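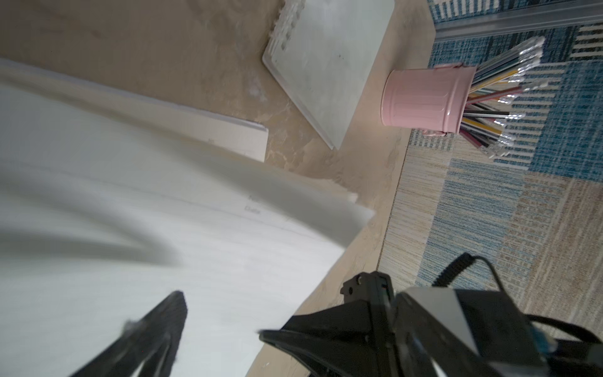
Competition axes and crosscut saws spend far more of their lives in a garage or basement than on the block, and most of the damage seen at equipment check has been done at home. The Warkolier Woodchopping Association issues these notes to all members who keep their own tools. Before any work is started, each member should have a written record within reach of the bench. Plain white paper with faint printed lines and a space marked "Date" will do very well; members who prefer the Association's own sheet may ask for Form 2505. Enter the tool, the work done, and the stone or file used. Entries should be made on the same evening, as few people remember a bevel angle for a week.

Axes

Wipe the head after every session, including practice cuts. Sap left overnight hardens along the bevel and should be softened with a little mineral spirits on a cotton rag, then wiped off with a dry one. Steel wool is not to be used on a racing edge. Once the head is clean, apply a thin coat of light oil. Members have reported good results with Sidorel, and camellia oil is also acceptable. Vegetable oils from the kitchen turn sticky and should be left in the kitchen.

Grinding should be kept to a minimum. A racing axe that has been properly set up needs only a fine stone between events, worked in small circles from heel to toe and then turned over. Count the strokes if it helps, but watch the light on the edge as well: a bright line means the edge is still dull at that point. Finish on leather.

Handles are to be checked by hand as well as by eye. Run a nylon stocking along the wood, and it will catch on any raised grain. Sand lightly with the grain and rub in boiled linseed oil, one coat at a time, with a full day between coats. Rags used with linseed oil can catch fire without a flame. Lay them flat outdoors until stiff, or place them in a metal can filled with water and fitted with a lid, and never leave them wadded up on a shelf.

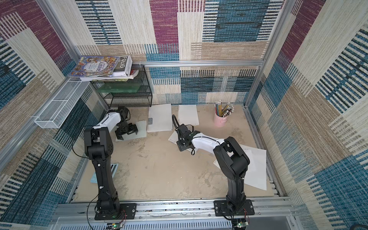
Denise Rowbotham has written to ask whether a head that has worked loose may be soaked in a bucket overnight, as her father always did. She adds that the method has held through two seasons for her, although the handle of her practice axe now rattles again each January. The Association's advice is against soaking. The wood swells, crushes itself against the eye, and shrinks smaller than before once it dries. The proper remedy is to reseat the head and fit a new wedge. Until that has been done, the axe is not to be swung by anyone, in practice or otherwise.

Saws

A crosscut racing saw should hang full length, teeth facing the wall, from a padded peg at each end. Storing it bent in a hoop behind a door will set a curve in the plate that is costly to remove. If wall space is short, the saw may lie flat on a shelf between two strips of carpet, with nothing stacked on top of it. 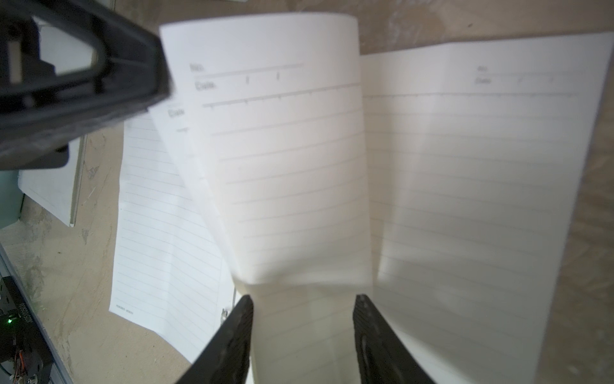 Saws kept in this manner should still be taken down once a month and wiped on both faces. Wear leather gloves, and keep the cloth moving away from the teeth. Where light rust has formed, use a rubber rust eraser with oil, working lengthwise along the plate. Do not touch the rakers or cutters with a file at home unless you have been shown how by the person who filed the saw. A racing saw may be out of use for months after one careless pass, and Dong-geon Maeng, who files for several of our clubs, already has a waiting list.

Storage and damp

The storage room should be dry and kept at an even temperature. The Association holds its own loan tools at 56 degrees Fahrenheit in winter. Unheated sheds are suitable if the tools are in a closed box with a moisture absorber - the Cellow packets sold for closets are large enough for an axe box - and if the packet is changed on schedule. Wooden boxes should be lined with wool felt. Foam holds water against the steel and is no longer accepted in boxes brought to Association events.

Transport

Every edge must be covered from the moment the tool leaves the bench. A length of old fire hose, slit down one side and tied with cord, makes a sound cover for a saw. Axe heads travel in a box with a latch, placed on the floor of the vehicle and strapped. Loose axes in a trunk will be turned away at the gate - this applies to spectators' vehicles parked in the competitors' lot as well.

Questions about loan tools should be sent to Hye-jin Cheon at the Association office, Box 579. Please give the tool number stamped on the handle and include a copy of the most recent record sheet.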